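Filed under: Shop Talk / Robots at Work

A rulebook you can read over lunch

Shirin Sadeghi keeps her rules for two-armed robots on 2 sheets of paper, and she'd like to get it down to one. I caught up with her in the break room at Wustach, where she looks after bench practice, and she slid the pages over before I'd even gotten my coat off.

"People want a thick binder," she told me. "Then they never open it!"

The first draft, written in March, had 80 rules. I asked what happened to all of them. She laughed and said most were the same rule wearing different hats — keep clear of the arms, keep clear of the cables, keep clear of the arms again. Her coworker Rutilio Lozano went through it with a red pen and handed back something much shorter.

What's left is mostly about small stuff. Cables, for one. Rutilio wants every cable run checked at the wrist before the arms get power, and again after any change of hand. "If you can't tell me where the slack goes, you're not ready," he said. (He says this a lot, according to Shirin.)

String and rope get their own paragraph, and that surprised me. I figured heavy things would be the worry. Shirin shook her head. A loop can catch a finger or a wheel, so her rule is that anything that dangles gets its own stop point in the plan, and the person at the switch watches the loop and ignores everything else.

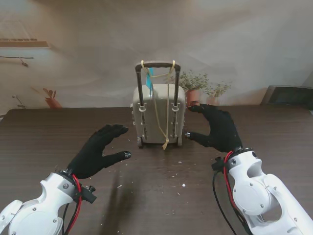
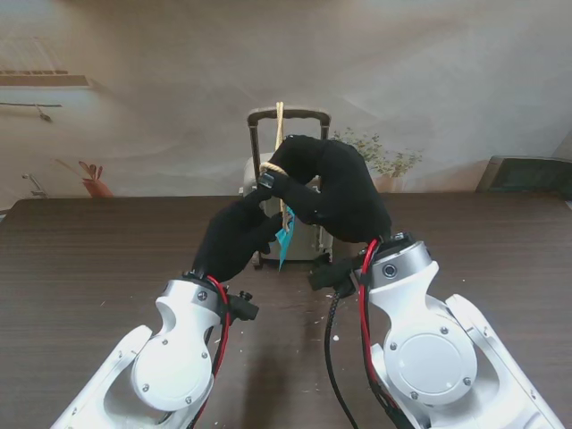

The little suitcase, with its cord and its tag, is just the kind of thing that paragraph was written for.

The part people argue about

Sign-off is where it gets heated. Wustach's sheet says a task needs 5 clean runs with a person at the stop switch before anyone can step back from the bench. Shirin's friends at Firnura think that's way too few. "They'd like 1000," she said. "I'd like to go home sometime."

Rutilio is closer to the Firnura side than I expected. He'd raise the number for anything soft or stringy and leave it alone for boxes. They haven't settled it, and I got the feeling I'd walked in on the middle of a long conversation.

I also asked about cleaning, because I'm nosy about that. The rule is one line: wipe the table between tasks, and write down when you did. Shirin admits the second half gets skipped more than she'd like.

Would she share the sheet? Sure, she said, once Rutilio quits editing it. He was already reaching for his pen.

We use cookies to remember your settings and count visits. Accept all | Manage choices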